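A Planner That Checks Its Own Work

Software developed at the Wernumau laboratory asks a robot arm to confirm what it has done before moving on to the next step. Its authors believe the approach could shorten the time engineers spend tracing faults.

The program, called Vesska, takes a written instruction such as "move the pear to the blue bowl" and divides it into smaller steps. Each step carries a condition that must be met before the arm may continue. If the condition is not met, the planner either tries again or stops and reports the point at which it lost confidence.

"Most of our failures were not failures of motion," said Chiamaka Uzor, who leads the planning group. "The arm went where it was told. The software had simply lost track of where the object was, and every later decision rested on that mistake."

The laboratory began recording its trials in a common format in May, and the archive now holds roughly 2,000 of them. A review by Tarun Dwivedi identified 186 in which the planner had marked a transfer as complete while the object remained in its original container. Many involved a fixed camera and rounded objects that stood higher than the rim of the bowl holding them.

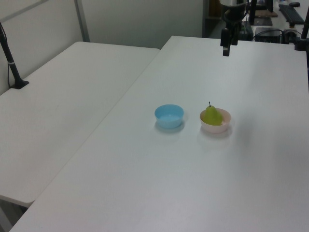 The group's response was to separate two questions that earlier versions had treated as one. The perception module now reports which object it has found and, independently, which container supports it. The planner accepts a transfer only when both answers agree in 2 consecutive readings. Where they differ, the arm withdraws and a new reading is taken.

This caution has a cost. According to Venla Manninen, who maintains the control software, the additional checks lengthened a typical task by 19 percent when first introduced. Part of that delay has been recovered by taking readings while the arm is still withdrawing.

The work has also changed how the staff examine errors. A tool named Dakska places the planner's decisions on a timeline beside the camera record, so that an engineer can find the first incorrect belief and replay the task from there.

Nnamdi Ugwu, who joined the project from industry, said the tool had settled several long arguments over whether a fault belonged to perception or control. The next release will extend the same checks to drawers and lidded boxes, whose contents the camera cannot always see.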